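Workshop tips for the PC disassembly challenge

Tips collected by the Dekance robotics club for teams entering the Budska student cup. Last updated 1 June 2019.

Choosing a practice computer
Use an old office desktop with a full tower case. Every team here trains on the same model so that waypoints can be shared. Ask the school office before taking one off the shelf, and write the asset number in the log. Ours are numbered up to 46.

Before the arm moves
Unplug the computer and hold the power button in for 13 seconds. Take the side panel off by hand and put the screws in a lidded jar. Lay the case flat with the open side up and push it against the same stop every time. A case that sits a little crooked will throw off every saved position.
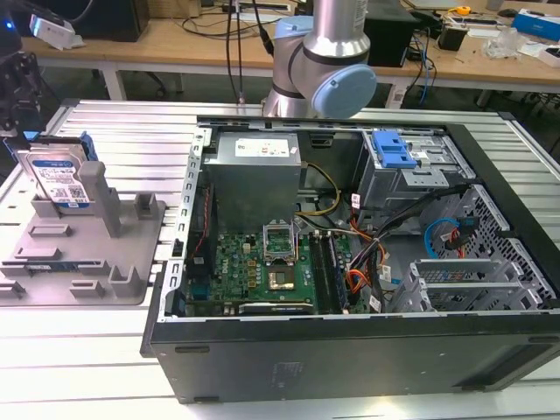 Run the first pass at low speed with one person on the stop button. Keep sleeves and lanyards away from the table. If the arm touches the case, stop, back it out by hand and check the home position before trying again — don't just restart the program.

Save each working program under a new name. The one that finally ran clean for us in March was number 2971 in the folder, and we were glad to have the older ones.

Parts and wires
Tape labels on plugs before you pull them. Tug on the plug body and leave the wires alone. Power leads that lie across the board can be tied back with a soft twist tie.

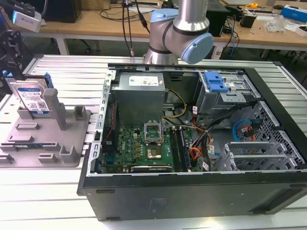

Fixtures are worth printing early. Use plenty of infill on the posts and file the inside of the slots until a part drops in without force. Hard drives are best stood upright, the way the blue one is in the gray plate to the left of the computer, so the sides can be reached by a gripper. Bolt the plate down through the table slots and mark its corners with a paint pen.

Cleaning up
Wipe the table with a barely damp cloth. Brush the slots out with an old toothbrush — dropped screws end up in there. Score sheets go in the Skesasard binder, and the room has to be clear by 9.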